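# Chapter 2: Bulk Goods and How They Are Measured

Much of what a shop, bakery or farm store handles does not come in single pieces. Flour, rice, seed, sugar and stock feed are bulk goods. They have to be measured out before they can be sold or used, and the way they are measured affects price, labelling and waste.

There are two ways to measure a dry good. One is by volume, using a vessel of known size. The other is by mass, using a scale. Volume is quick and needs little equipment. Mass is slower but gives the same answer whether the goods are packed down or loosely filled. A litre of flour that has settled in the bin weighs more than a litre of the same flour after sifting.
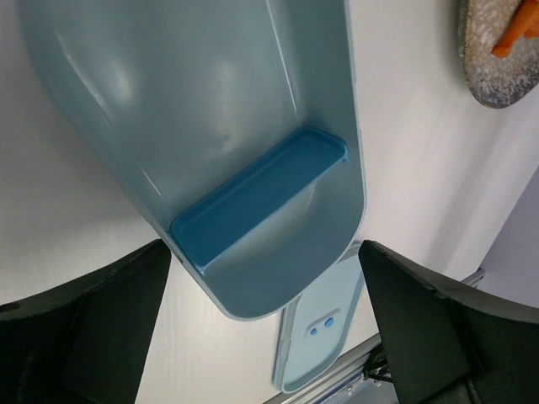 **Figure 2.1** A light blue plastic scoop-shaped container with a smaller, darker blue tray set inside it.

The relation between the two is called bulk density. It is found by dividing the mass of the goods by the volume they fill, including the air between the grains. Bulk density is written in grams per litre or kilograms per cubic metre. It changes with moisture, grain size and handling, so a figure taken in one store should not be used in another without checking.

The mass of the empty vessel is called the tare. If a vessel weighs 251 grams empty and 2,000 grams when filled, the goods inside weigh 1,749 grams. Most electronic scales can be set to zero with the vessel in place, but you should still be able to do the subtraction on paper. Many of the exercises in this chapter ask for it.

Later sections follow a grain store at Pukham and a bakery supplier, Disine, through one month of trading. The Pukham records for January list 431 separate weighings, and you will use part of that list in Section 2.3 to look for errors in tare.

## 2.1 Key terms

**Bulk density:** the mass of a good divided by the volume it fills.

**Gross mass:** the mass of the goods and the vessel together.

**Net mass:** the mass of the goods alone.

**Tare:** the mass of the empty vessel.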